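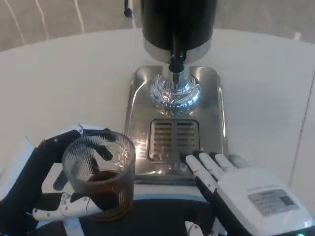
Figure 4. Recording a demonstration at the drinks station. The left hand holds the ribbed glass while the right hand rests on the front edge of the drip tray.

4. Collecting the demonstrations

4.1 Two ways to show the same thing

When I started on the drinks task I wanted to teach it by hand, meaning I would stand next to Ara, take hold of the arms and walk them through the motion. I had done that for the shelf tasks in Section 3 and it went fine there. You feel the weight of the arm, you feel where it doesn't want to go, and you're finished with a demonstration in less time than it takes to put on a headset (if you've ever adjusted one of those straps, you know).

The glass spoiled it. Guiding an arm by the forearm gives you decent control of the wrist and almost none of the fingers, and this task is mostly fingers. I tried closing them with a foot pedal, one press for closed and one for open, and got a grip that was either too loose or way too eager. My own arms also kept getting between the head camera and the glass. A policy trained on those recordings would have learned to expect a pair of human sleeves in the view, so I dropped hand guiding for this task and kept it only as a comparison (Section 6.3).

Everything else in this section was recorded by remote control. The operator sits in the next room with the Zulcombe gloves on and sees what the head camera sees. Finger angles from the gloves go to the robot's fingers through the Figueiredo mapping described in Section 3.2, and wrist motion is scaled down a little so that a twitch of the operator turns into a smaller twitch of the robot. I picked the scaling by feel and I'd be happy to see someone do it properly.

4.2 The task

One demonstration starts with both hands above the table and the glass standing to the left of the tray. The operator grasps the glass with the left hand, brings it over the drip grate, lines it up under the spout, holds it there for the length of a pour and then takes it away again. The operator decides when to move on from one part to the next. I didn't play a tone or show a timer, even though that would have made the segmenting much easier, because the early recordings with a tone had everyone waiting for the tone.

The right hand has less to do, and this caused more discussion in our lab than anything else in the paper. You could park it out of the way. I asked operators to rest it palm down on or beside the tray during the hold – whichever was comfortable – and to keep the fingers open. A parked arm drifts a bit when the operator forgets about it, and forgotten arms are where most of our early bumps came from. With a place to put the hand, people seemed to stay aware of it. It does mean the data has a fair spread of right hand positions, some on the front edge and some off to the side of the near corner, and I left that spread alone.

Lining up the glass is the hard part for a person on the gloves. From the head camera you look down on the rim at a slant, and the spout comes down in front of a lot of polished steel.
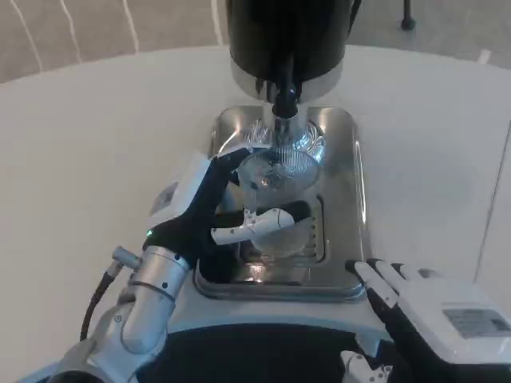
Depth is difficult to judge from that angle, so operators developed their own tricks. Mine was to bring the glass in low, watch the far side of the rim pass under the spout, and then stop when the spout looked centered in the opening. Another operator came in from the side and nudged toward the machine until it looked right. Both work, and both are in the data. I thought about telling everyone to do it my way and decided against it, partly out of curiosity and partly because the policy has to recover from bad alignments anyway, and the side approach produces lots of small corrections to learn from.

The ribs on the glass were a nice surprise. We first tried a smooth one and the hand tracking in the Brutar toolkit, which we use to check contact after the fact, kept losing the fingers behind the wall. I had expected the ribbed glass to be worse. On our setup it did better, and it was easier to hold too. I can't claim that this holds for other glasses or other lighting. We only tried the two.

4.3 What we kept

Each operator did 50 practice runs before anything was saved. That sounds like a lot, and people complained, but the runs near the end of practice look so different from the first ones that I would do it again. After practice we recorded 500 demonstrations and kept 465 of them. A run was thrown out if the glass left the hand before the end, if the glass touched the spout hard enough to show up in the wrist force, or if the glove signal dropped for long enough that the arm froze. Hesitating was fine. So was regripping, as long as the glass stayed upright.

For 157 of the kept demonstrations the operator also talked while working, saying out loud what they were looking at. I hadn't planned this. One person did it out of habit, and the recordings were so handy for finding the start and end of the alignment phase that I asked the others to try it as well. The speech is not given to the policy. We only used it to place the phase labels, and in the runs without speech I placed them by watching the video and the wrist height together, which took nearly the whole of May.

One thing I would change is the hold. Operators knew that nothing interesting was going to happen for a few seconds, and you can see it in the finger angles – they relax, the grip opens slightly, then somebody notices and squeezes. The policy picked this up faithfully. In Section 6 I report results with the hold phase as recorded and again with the finger command frozen at its value when the hold begins.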